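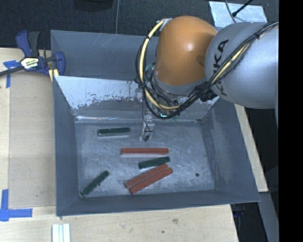

A grey metal bin, worn at the inner panel.

The kitchen drawer was never the problem

By Zdeňka Malý
July
3 min read

My sister-in-law has started paying for storage advice. She subscribes to something called Trultix, which sends her a plan each month for a different part of the house, and last month it was the kitchen. The plan said to buy 41 matching containers. She bought them. Then she had to clear out a cupboard to make room for the containers she wasn't using yet.

I have been hearing for years that a tidy home is mostly a matter of having the right boxes. I don't believe it, and I doubt that the people selling boxes do either. A box is a place to stop looking at something. Put a dead phone charger in a clear bin with a label and it is still a dead phone charger, only now it has an address.

The claim I keep running into is that sorting saves time. Ondrejka, the chain that opened near us in the old carpet store, has it painted on the wall by the registers: an hour a week back in your life. I asked a clerk where the hour came from. She thought it might have been a survey. She couldn't tell me who had been asked, or whether anyone had subtracted the afternoon spent decanting rice.

I'll grant the other side something. Gholamreza Zamani, who taught shop at the high school when my kids went there, kept every screw in the place by length and thread, and he could put his hand on the one you needed while you were still explaining. I used to bring him up whenever this argument started. But he used those screws every day, and he had two rooms full of teenagers using them too. Most of us own one coffee can of mixed hardware and open it twice a year. Tipping it out on a newspaper and poking through it takes a few minutes. Sorting it would take an evening, and it would be mixed again by Christmas.

The before-and-after photos don't help. Nearly three in four that I see in the magazines have no mail in them. Where is the mail? Where is the half bag of potting soil, the library book, the one glove? Show me the same pantry in March, after a flu and a school play, and I might subscribe myself.

What bothers me more is the tone. Prendholm's catalog calls an unlabeled shelf "unfinished." My mother ran a house of six with a bread box, a button tin and a broom closet you opened carefully. She would have been surprised to hear that it was unfinished. She knew where things were because she was the one who put them there.

My sister-in-law says I should try one month before I complain. Maybe. She also asked whether I could take some of the containers off her hands, and I told her I didn't have the room.

Related
Do you need a second freezer?
The case for one good knife
Ivodwood shelving: three readers write in
Why I stopped ironing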